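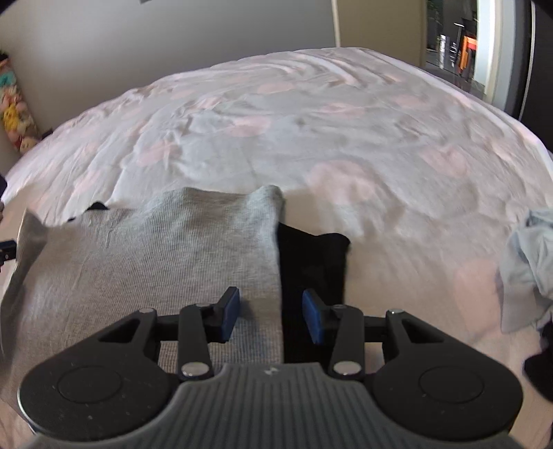 Folding on the Bed: Knits, Ribs and Dark Clothes

Posted 17 Feb 2021 by Thijs Van Hecke

A bed is the best folding table most of us own. It's wide, it's at a decent height, and you can't go to sleep until the job is done. Most of the trouble people have with folding comes from working in a pile, pulling one thing out at a time and folding it against their chest. Lay things out flat first and the rest goes much faster.

Before you start

Make the bed, or at least pull the comforter tight. A lumpy surface puts lumps in the fold. If your mattress is very soft, put a firm blanket on top and smooth it out.

Do the big pieces first. Socks and underwear can wait in the basket. If you empty the whole load onto the bed you lose your work space, and you end up folding on a corner about as big as a place mat.

Check that everything is fully dry. Feel the waistbands, the cuffs and the underarm seams. Ribbed cloth holds damp longer than plain jersey, and a sweater that feels dry in the middle can still be wet at the hem.

Laying out ribbed knits

Put the garment down with the ribs running straight away from you. Hold the hem with one hand and stroke the cloth with the flat of the other, always along the ribs. If you smooth across them you stretch the fabric sideways and it won't lie square.

Shallow creases will usually come out with your palm. Deeper ones need steam. Hold the iron an inch above the cloth, give it a puff and leave it alone for a minute before you touch it. Don't press a rib knit flat with the iron. It goes shiny and the ribs don't always come back.

Watch the edges. Light ribbed cloth likes to curl and hump up at the corners, and a flap that stands up on its own will get folded in wrong if you ignore it. Turn curled corners back and hold them down for a few seconds. On a stubborn one I lay a hardcover book on it while I work on the next piece.

The fold itself

1. Lay the garment face down.
2. Bring one side in toward the middle, with the sleeve laid straight down along it.
3. Do the same with the other side. The two edges should be parallel. If they aren't, fix it now.
4. Fold the hem up a third of the way, then fold again to the neckline.
5. Turn it over and square it with the sides of your hands.

For a thick sweater, stop at one fold and lay it flat on the shelf. Three layers of heavy rib make a brick that falls over.

Leggings and knit pants are easier. Fold one leg over the other, tuck in the point at the seat so you have a long rectangle, then fold in thirds.

Gray next to black

Put light gray and black side by side on a bed and you'll soon see lint going one way and fuzz going the other. Heather gray hides nearly everything. Black hides nothing. A few habits help:

Wash them apart when the black is new, up to 2 or 3 washes if it's still giving off color in the water.

Turn black clothes inside out before washing and leave them that way until you fold.

Run a lint roller over the black pieces while they're lying flat. Doing it after folding means doing it again when you unfold them.

Fold the black things first and move them off the bed. Then do the gray.

When one piece is lying partly under another, lift the top one straight up. Dragging it off rubs fuzz into the piece beneath and pulls both out of shape.

I use a Brodamer brush on dark wool and a plain sticky roller for everything else. The brush costs more and isn't any better on cotton. Cumora makes a washable roller too, but mine lost its grip after one summer and I went back to the paper kind.

Where to put it all

Measure the drawer before you decide on a fold. Mine is 19 inches deep, so thirds leave room for two rows, one behind the other. If I fold in half only, the back row gets crushed.

Stand thin tops on edge so you can see each one. Heavy knits stay flat, with the heaviest at the bottom. Don't hang ribbed sweaters. The shoulders grow points and the body gets longer every week.

Cedar blocks are fine for moths if you sand them once in a while. I do mine in August, when the winter things are out for airing anyway. Keep the blocks from touching light cloth, as the oil can leave a mark.

A few smaller things

Tissue between folds is worth it for clothes you wear twice a year. For everyday clothes, skip it.

If a garment won't fold evenly, check the side seams. Cheap knits often twist in the wash, and then the seams wander around to the front. Line up the outer edges and forget about the seams.

Static is worst in winter. A slightly damp hand passed over the cloth takes care of most of it.

Pills on gray rib come off with a fabric shaver, but pull the cloth tight over something firm first. A loose fold under the blade gets you a hole. I put one in the elbow of a Van Acker cardigan that way, and the darn still shows.

If you run out of bed, stack the finished piles on a chair — never on the pillow, where they'll tip over before you get to the closet.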